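Search the help pages Go Popular: returns, sealing, samples

Lindent Surfaces: Questions We Get Asked

We sell countertops, tabletops and the odd hearth. Most of our mail falls into the same few piles, so we've answered the piles.

Do I have to seal it?

Depends what you bought. Marble and slate, yes. Laminate, no, and please stop. We've had customers seal a laminate top twice a year with great devotion, and all they have to show for it is a sticky counter.

How do I know if my stone needs sealing again?

Put a spoonful of water on it and go do something else for 20 minutes. If there's a dark patch under the water when you get back, it's time. If the water is still sitting there, so can you.

Can I put a hot pan on it?

You can put a hot pan on anything once. Use a trivet. The Stivine range handles heat better than the others, but the glue at the joints has not read the brochure.

What takes out an oil stain?

Baking soda and water, mixed to a paste, left overnight under plastic wrap. Try a hidden corner first. For marble, keep vinegar and lemon well away, whatever your aunt's website says.

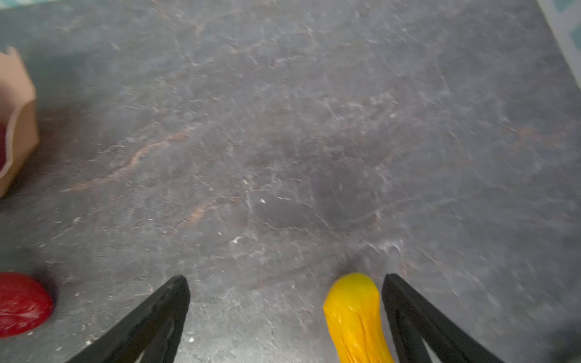

COLORS AND PATTERNS

Will my top match the sample?

It will be related to the sample, the way cousins are. A gray slate look with white crackle lines and a bit of rust-orange running through it can come across quite calm on a small square and a good deal busier over a whole kitchen. Order the large sample. It costs $6 and we take that off your bill.

Can I choose where the veins go?

On natural stone, you can visit the Nasr yard and pick your slab. On printed patterns the veins go where the printer puts them, and we have no pull with the printer.

Which colors hide crumbs?

Anything mottled. Plain black hides nothing and will report you to your guests.

How long does an order take?

Six weeks from the day we measure. Orders placed in December take longer — everyone wants a new kitchen before the relatives come, and everyone has the idea at the same time.

Comments (4)

tilefan: Did the spoon test. Forgot about it. Found the spoon the next morning. Still not sure if I need to seal.

M. in Dullon: Paste worked on the olive oil, did nothing for the turmeric.

Lindent Surfaces: Nothing does anything for turmeric. Sorry.

gravyboat: I am the laminate sealer. How do I get it off?

Contact us | © 2019 Lindent Surfaces | Back to top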